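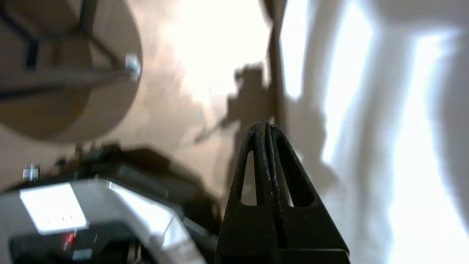 Can one person set up a Kakesix arm at home without an engineer on call? With a free weekend and a bit of patience you can, though you'll want to read the calibration chapter before you bolt anything down.

I skipped the calibration chapter, naturally. The Kakesix arrived at my place in December, on loan for 15 days from Flileck, the outfit that rents and sells them as a kit, and I had the mounting plate screwed to my good bench before I'd even found the manual. It was under the foam. (Look under the foam!)

So, what do you get? The kit comes with the arm, a two-finger gripper, a wrist camera, a power brick the size of a lunch box and a year of Clalari, the software that runs the whole business from a laptop. The fingers are long tapered black things with triangular cutouts through the sides, and they come to a narrow rounded tip, so they're far better at fiddly jobs than I'd guessed. Mine picked up pegs, pens, a tea bag by its tag and, after four goes, a single playing card off the edge of a book. They do pick up scuffs as well, and a few light specks along the inner edges never bothered the grip one bit.

Teaching it is the fun part. You hold the arm, move it where you want it to go, tap the pedal and Clalari remembers the spot. I had it sorting my seed packets by the end of the first evening and I was ridiculously pleased with myself. Then the sun came in the next morning and it all went to pieces, with the arm stopping dead over a patch of glare and asking me, very politely, to confirm the target.

I rang Flileck's support line and got Fidel Farías, who laughed and asked which way my windows faced. "Strong sun on a pale wall is the hardest thing you can give that camera," he told me. "Pull a blind, or run it after tea." He also walked me through the exposure lock, buried three menus down, and that fixed most of it. Bright white walls and hard shadows still slow it down, mind you, so think about where yours is going to live.

The other gripe is noise. It's a thin whine at full speed and my dog left the room. I dropped it to 70 per cent and everyone got on better.

I had the rival Riquelme kit here over winter, and it's quieter and a fair bit prettier, but you program it by typing, and I never once felt like doing that after work. The Kakesix I kept wandering back to with a cuppa, just to see if it could fold a serviette. It can't yet. I've asked Flileck if I can hang on to it a little longer.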